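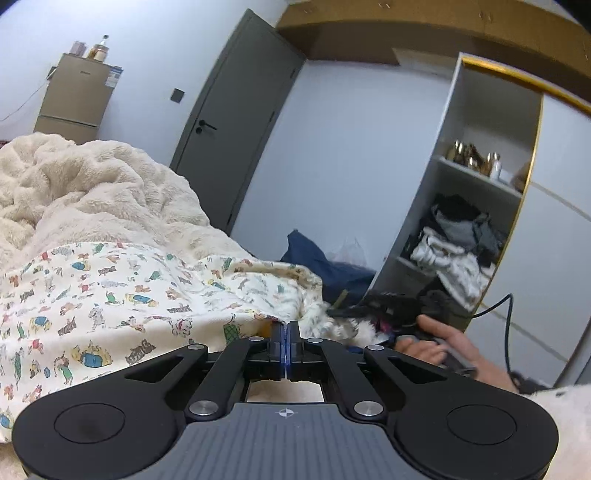
Wer in Prendlow ein Bett bezieht, darf das künftig unter Anleitung tun. Der Nachbarschaftsverein Holel lädt im Dezember zu einem Abendkurs ein, der sich ausschließlich der Bettwäsche widmet: abziehen, aufziehen, glattstreichen, falten. Sechs Termine sind vorgesehen, die Gebühr beträgt 36 Euro, eigene Laken dürfen mitgebracht werden. Geübt wird auch an schwierigen Fällen, etwa an einer dicken cremefarbenen Plüschdecke, die sich am liebsten zu einem Haufen auftürmt, und an einem Laken mit kleinen bunten Comictieren. Letzteres gilt unter Fachleuten als tückisch, denn bei so viel Getier fällt eine Falte erst auf, wenn man darauf liegt.

Leiterin des Kurses ist Solveig Fagerlund, die früher die Wäschekammer eines Hotels in Rirnodthorpe unter sich hatte. Dort wurden in starken Wochen 1.174 Laken gefaltet, und Fagerlund spricht davon mit einer Wärme, die andere für ihre Enkel aufheben. Von Spannbettlaken hält sie wenig. "Das Gummi verzeiht alles, und so sieht es dann auch aus", sagte sie bei der Vorstellung des Programms am 20. November 2021. Plüsch lässt sie gelten, sofern er am Morgen zurückgeschlagen und gelüftet wird.

Auf dem Plan stehen die Hotelecke, das Wenden des Deckenbezugs von innen nach außen und ein Abend für Eltern, deren Kinder sich von ihrer Lieblingsbettwäsche nicht einmal für die Dauer eines Waschgangs trennen wollen. Satish Amin vom Verein hat die Probestunde bereits hinter sich. Sein Bett sei seither gemacht, teilte er mit -- jedenfalls auf der Seite, die man von der Tür aus sieht.

Anmeldungen nimmt Hazel Whitlock im Vereinsbüro entgegen, auch telefonisch unter der Durchwahl 330. Wer nur die Hotelecke lernen möchte, kann den zweiten Termin einzeln buchen. Kopfkissen werden gestellt.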